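Chapter 7
Buying a Bench Hand: The Osstead Kit Under Review

Every lab automation brochure promises to free you for more interesting work. Few mention that the first interesting work is reading the manual. This chapter looks at one kit, the Osstead two-finger arm, and asks what a small lab gets for its money.

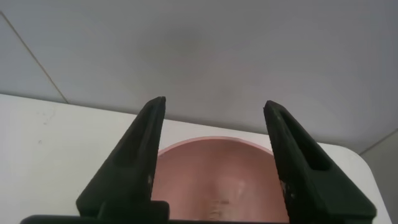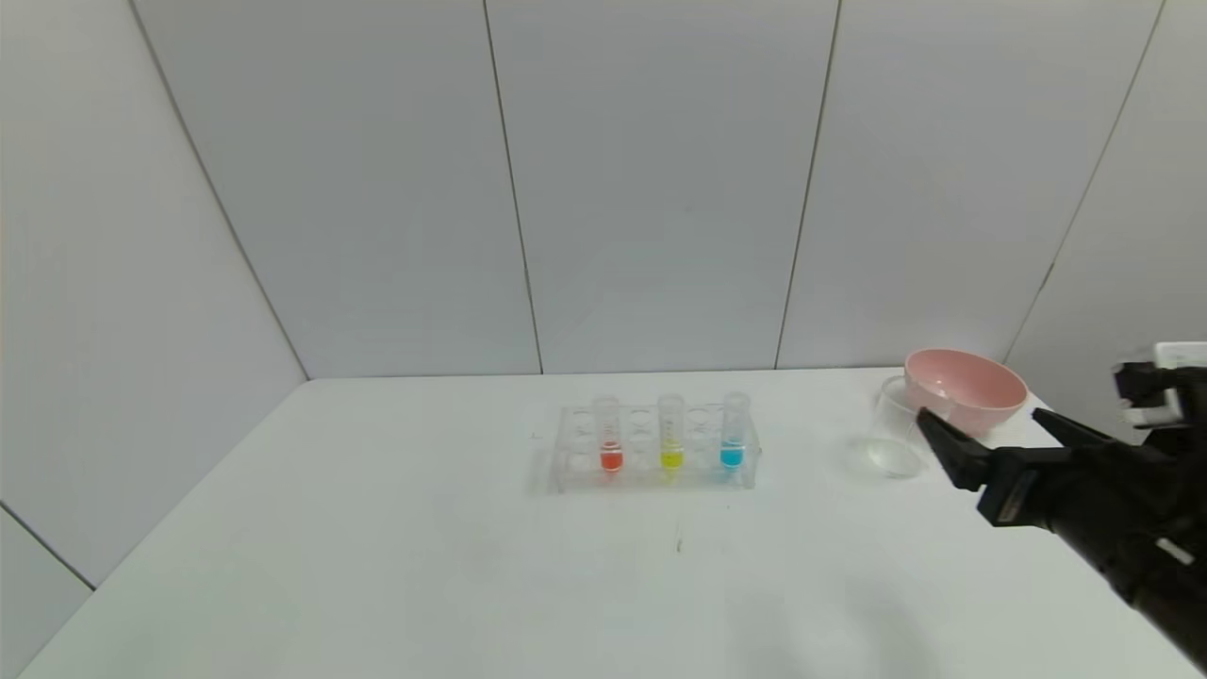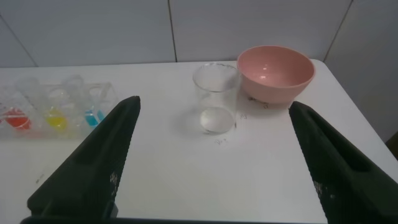 Figure 7.1 The two-finger gripper at a white bench, with the pink bowl used in the exercises.

The manual runs to 809 pages, of which 22 concern glassware. Bramitz sells a rival kit with a thinner manual and a thicker invoice – we return to it in the next chapter. Before reading on, write down three jobs at your own bench you would gladly hand over, and what a dropped beaker costs you.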